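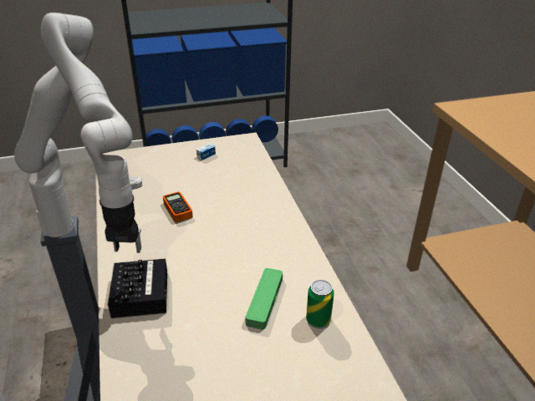 Figura 1. Puesto de clasificación simulado: brazo, pinza vacía y material sobre la mesa, con un multímetro y una lata de refresco entre los objetos.

3. El puesto de devoluciones

El taller de Drurari recibe aparatos devueltos y alguien tiene que decidir qué es cada cosa y a qué caja va. Ese alguien es Hajnalka Takács, y el encargo de nuestro grupo (Bianka Katona y Tamás Bodnár) consistía en estudiar qué pasa con su jornada si un brazo hace la primera separación. Ella nos recibió con amabilidad y con una lista de 2 páginas de objetos que, según su experiencia, el brazo no sabría coger.

Trabajamos en simulación, donde los objetos caídos no se pagan. De 2.998 intentos de agarre, 1.359 acabaron en la caja correcta. El resto acabó en otros sitios.

3.1. Lo que cambia para las personas

La memoria inicial de la empresa hablaba de «liberar al operario de tareas repetitivas». En las entrevistas salió otra cosa: a Hajnalka la parte repetitiva no le molesta, es cuando escucha la radio. Le molesta el papeleo, que el brazo no toca. Además aparece una tarea nueva, vigilar al brazo, que no figura en ninguna descripción de puesto - ni en ninguna nómina.

Csenge Bognár, jefa de turno, pidió que el botón de parada quedara al alcance de la mano izquierda. Lo habíamos puesto a la derecha, junto a la estantería, porque en el plano quedaba muy bien. Está corregido en la versión de abril.

Queda pendiente repetir la serie con los 600 agarres de cables sueltos, que Tamás lleva aplazando desde la primera entrega.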